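**Topic: Tablecloths on round tables, do you bother?**

**pokesent_98**
The table is round, lives in the kitchen and gets used for everything except eating. I bought a cloth from Kvam in June and it has been creased ever since. Do I iron it, or do I accept it?

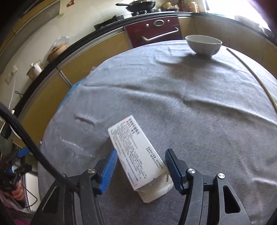

Ironing lasts me until teatime, and I own a decent iron. The trouble is the soft sort of cloth with a nap, which takes a fold and keeps it like a grudge. There's one running right across the table past the medicine box, and another puckered bit up and to the left of it. I've tried tugging.

**Fania**
Steam it in place. Two minutes, kettle if you must.

**oldgravyboat**
Please don't steam it with a kettle. Wipe-clean from Vestus, roughly 20 quid, no creases at all.

**Fania**
And all the charm of a school canteen.

**oldgravyboat**
3,623 posts on this forum and still wrong about fabric.

**pokesent_98**
Behave. Wider view.

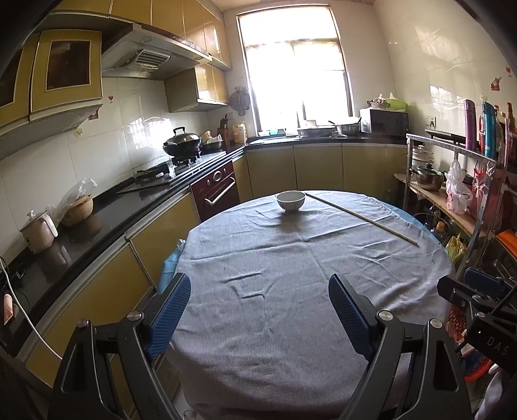 **Re: Colour and matching**

**tinlid**
Grey is fine with gold cupboards. I'd worry more about the specks on it, they'd drive me up the wall. Is that a blue one underneath?

**Fania**
Leave the blue one on its own and put the grey away. Red oven, gold doors, black worktop: the room has enough opinions already.

**oldgravyboat**
Disagree, two layers save the table top. Still say wipe-clean.

**pokesent_98**
Steaming it tonight. Will use the iron, not the kettle.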